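Kinness Play Materials Project
Progress report to the Coutinho Fund
Prepared by Yabsira Jemal, 20 Feb 2020

Work since the last report has gone mainly into the shape sets and the sorting boards. The activity cards are behind and are covered further down.

Shape sets. The first order from Gollness came in complete. We unpacked 22 sets and checked each one against the packing list. Two sets had a block with a torn corner and were sent back. The other 20 are labeled and on the shelves in the loan room. Staff asked for shapes that young children can tell apart by touch as well as by sight, and the textured surface has been well received. The stars and hearts are the ones children ask for by name. Pentagons are mostly called "houses," and we have told staff not to correct this at the start of a session.

Boards. Genudwood supplied the maple boards in two deliveries. We had planned to paint outlines on them so that each shape had a set place. After trying painted boards at one center, Marthinus Lekota recommended leaving them plain. Children matched the outlines quickly and then stopped. With a plain board they grouped the blocks by color, lined them up, or pushed shapes together to make something else. We have dropped the painting, and the money set aside for it has moved to storage bins.

Centers. Sets are now on loan to three centers. A fourth has signed the form but has no locking cabinet yet. Loans run for 25 days and may be renewed once. One set came back late and missing a blue triangle, which the center has agreed to replace.

Activity cards. The text for the sorting cards is finished. The building cards still need drawings, and the person who was doing them has taken other work. Yabsira Jemal is looking for a replacement. Until then centers are using a typed sheet, which does the job but does not hold up to handling.

Cleaning. Blocks are wiped with mild soap and water on return and left on racks overnight. Boards are wiped with a damp cloth only. One board soaked in a sink has warped and is out of use.

Spending is within the approved budget apart from freight, which ran over on the second Genudwood delivery. We ask permission to cover this from the printing line. The next report will be sent in June.
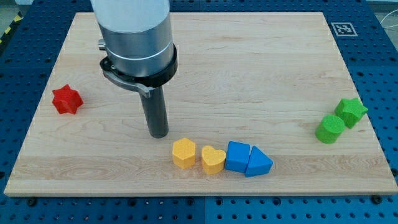
Do children need to know the names of the shapes before they use a set?

They can start without them. Most pick up the names from staff and from each other while sorting, and the cards give the names for adults who want to use them.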